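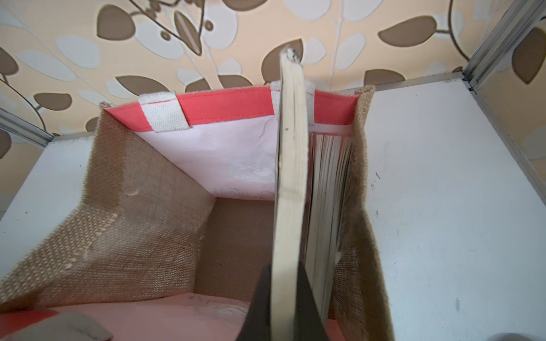 [stastska-build] Re: Gosling arms, finger width and books
Date: May 7, 2024

On the list you wrote:

> We're putting together a pair of Goslings in our garage and want to
> start with books, since they're cheap and we have plenty. Two
> questions. Did you keep the wide fingers from the January drawings
> or go narrower? And do you clamp the arms to the table or to
> something else? Ours walks across the bench every time it
> decelerates.
>
> Also, does anyone at Drandmont still have the spacer file? The link
> on the wiki is dead.

Narrower. The wide ones were fine for boxes, but they can't get between two books standing next to each other. For packing a bag you want the fingers flat on the inside and as thin as you can print them without flex. Ours open to 142 mm at the tips, far more than a book needs. We limit the opening in software so the outside of the finger doesn't push the side of the bag over on the way down.

The bag is harder than the shelf. Jute stands up fairly well by itself but the handles fall wherever they like, and if one is lying across the mouth the book will land on it. Set the handles first, by hand, until the rest of the routine works. We also go in with the book upright and let go late. If you let go early the book leans on whatever is already in there and the next one has less room.

On mounting: don't clamp to the tabletop. We run slotted aluminum rail along the edge of the table and bolt the bracket to that. Check the bolts after the first hour of running and again the next day.

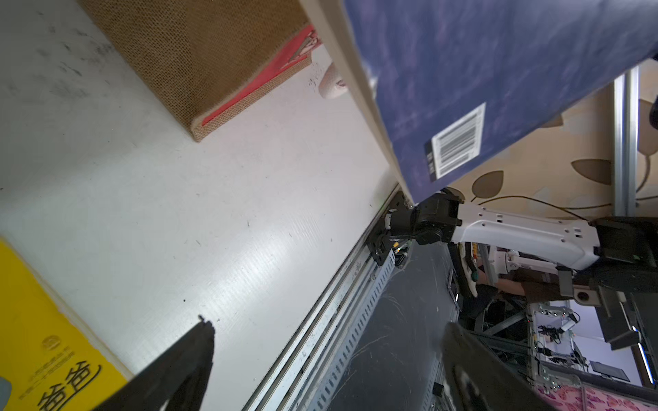 Leave slack in the cables at the base before you tighten anything. We had a connector work loose three times before I found that the cable went tight at full reach. It looked like a firmware fault and I lost an evening to it.

Weight matters more than size. Our heaviest book is 886 grams and the wrist joint gets warm if it holds that one out for long. Paperbacks are no trouble. If you bought the Zodton motors, keep the hold current down and give the joint a rest every 20 cycles or so until you know how yours behave.

A paperback lying flat is a separate problem. You can't get a finger under it on a bare table. Raise it on something so one edge is free, and come in from the side at a low angle. We're still adjusting the approach for that.

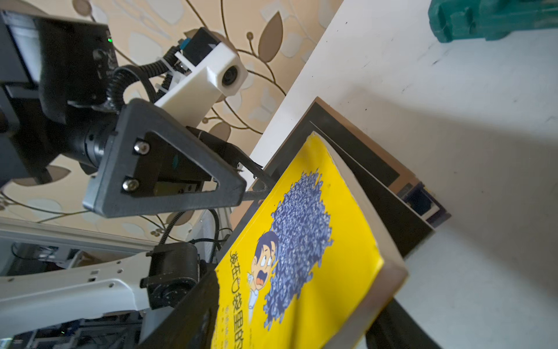
Yellow paperback, face up, with a cardboard box underneath.

I have the spacer file on the shop computer, the version with the longer slots. I'll put it in the list archive tonight. The holes print a little tight in PETG, so run a drill through them before you try the screws.

If you change the finger length, redo the wrist camera calibration. Ours was off by a finger's width after the swap and it missed every spine on the same side.

--
stastska-build mailing list
Reply to this message to post to the whole list.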